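Reset rules between pick-and-place trials with a multi-fingered hand
Posted in Automation > Standards and Practice
7 Aug 2020

Räsänen
We are writing a test procedure for a bin-loading task: one arm, one multi-fingered hand, three items, one bin. The draft says the cell must be "returned to start condition" between trials and stops there. How tight should that wording be?

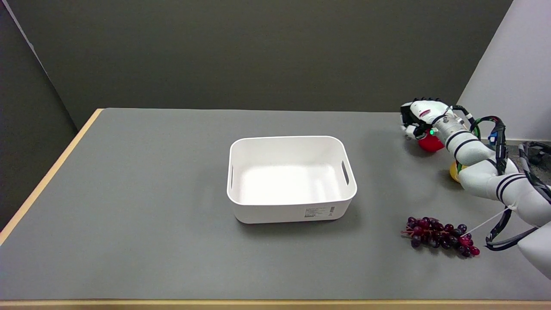

The dispute is over tolerances. One side wants every item put back on a taped outline. The other wants a zone per item and nothing more. With the bin alone in the middle of the table and the apple, the grapes and the yellow fruit all on the arm side, a zone seems easy to define, but the hand's starting pose is not covered at all. We plan 617 trials.

Aba Dogbe
Use zones, and write them down before the first trial. Outlines suit a repeatability test. For a grasping test they hide failures, as the hand only ever meets one approach angle. Our procedure at Morbridge fixes the bin and lets the items vary inside their zones, orientation included. The arm goes to a named home pose, clear of all items, before the start signal.

Define the end of a grasp as well. We require the item to be held clear of the surface for 2 seconds. Contact alone is scored as a touch.

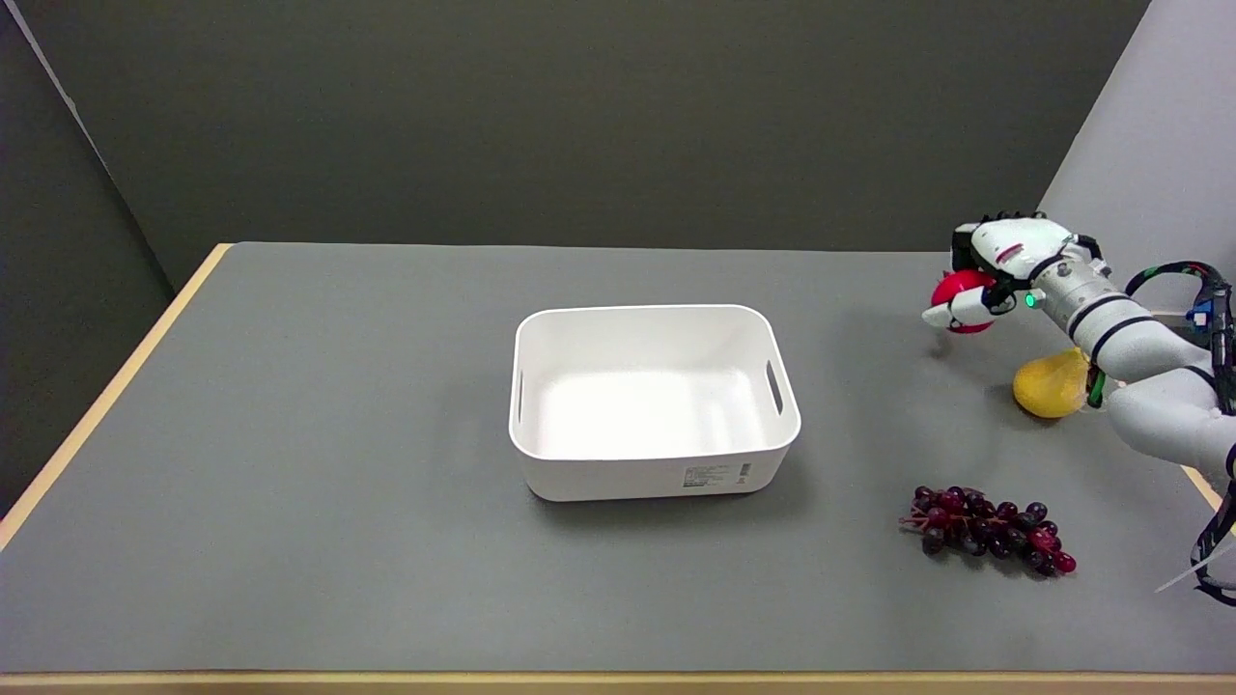

Cables belong in the same document. Inspect the external runs at the wrist and elbow at every shift change, and log it. A run that rubs on the table or drags an item voids the trial. We ran 1,175 trials under these rules in June and voided few. Anyone entering the cell for a reset does so with the arm in a protective stop, with no exceptions for a quick nudge.

Drumden
zones. also keep the same fruit for the whole run, plastic ones get scuffed and the grip changes. we swap ours at 2,000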